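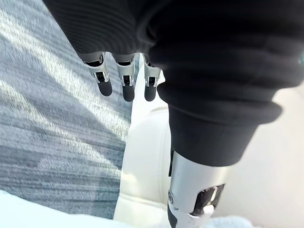
The sleeve that crept: a Tumholm gallery

Our two-armed robot, Sumar, spends its days at Tumholm learning to fold and spread towels in a proper furnished room, and it's a joy to watch! In October it gave us our best puzzle yet. After 957 clean runs the left thumb began to stall, and the safety stop tripped 231 times before we found out why. The fabric cuff was creeping down and catching in the joint — a tiny thing, and it held us up for 2 weeks.

We went through the logs for every stall and found that most of them came when the hand was low over a seat. Push the thumb into something soft and the motor has to work harder, so a snagged cuff is all it takes to trip the limit. 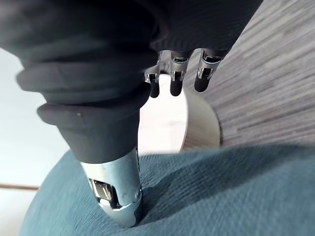 Thumb down on the teal cushion, fingers clear of it.

Towels are the big test, with both hands gripping at once. If one side stops and the other keeps pulling, you can strain a wrist, so now a stop on either arm halts the pair. I love this fix! 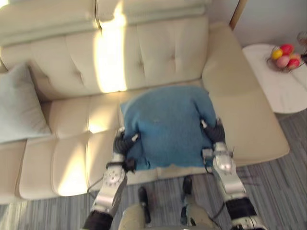 Ieuan Edwards
Test Engineer, Cirnix

Blue towel, cream sofa, one hand on each edge. We're repeating this job more than 2,000 times with the new cuff clips that Lewis cut for us, and I'll put up the stall counts when the last batch is through.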